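Preparing a Household Dispute File for Small Claims Court
Filed under: Home Records
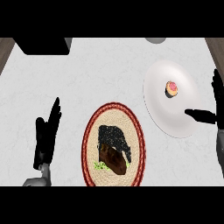 Clear a flat surface and sort once

Sort every paper in one session. Wipe the surface and let it dry before any originals go down. Make one stack for each type of record: contract or estimate, receipts, messages, photographs, court forms. Within each stack, put the oldest sheet on the bottom and turn the finished stack over, so that it reads in date order.

Do not staple. Clerks and judges often ask for a single sheet, and a pulled staple tears the corner. Binder clips hold up to 40 sheets without creasing. Remove sticky notes before copying.

Number the pages

Write a page number in the lower right corner of each copy, in pencil first and in ink after the order is settled. Leave originals unmarked. Use one run of numbers for the whole file. A file that restarts at 1 for every exhibit is slow to use when a judge says "page 12" and three people turn to different sheets.

The file used to test this method came from a flooring claim, Forsberg v. Ulitz Flooring, for $800. It ran to 39 pages after duplicates were taken out. Leif Forsberg had brought the same invoice in several versions, two of them printed at different scales. Keep the version that shows the full date line and recycle the others only after the case is closed.

Printing text messages

Screenshots should show the sender's number or name, the date and the time. Print two to a page at most. If a conversation is long, print all of it and mark the relevant lines on the copy with a yellow highlighter. Pink and green can turn gray on a black-and-white copier and hide the words underneath.

Email should be printed with the full header. Attachments go directly behind the message they came with.

Copies

Make 3 sets: one for the court, one for the other side, one for your own use at the hearing. Check the local rules before filing, as some courts want more and some want everything uploaded in advance. Originals travel in a separate folder.

Thermal receipts

Copy these first. The print fades with heat, light and contact with some plastics. Store the originals in a paper envelope away from the stove and out of direct sun. Do not laminate them; the heat can turn the whole slip black.

The one-page timeline

Type a single sheet with two columns, date and event. One line per entry, with the page number of the supporting record at the end of the line. Leave out adjectives. Roald Kristiansen, who reviewed the Forsberg file before it was submitted, cut the timeline from two pages to one by removing every line that had no page number after it.

Storage after the hearing

Keep the full set, with the judgment on top, until the judgment is paid and the appeal period has run. Appeal periods vary by state and can be short, so write the deadline on the front of the folder. A metal file box on an upper shelf is better than a basement floor. Scan the judgment separately and save it under the case number.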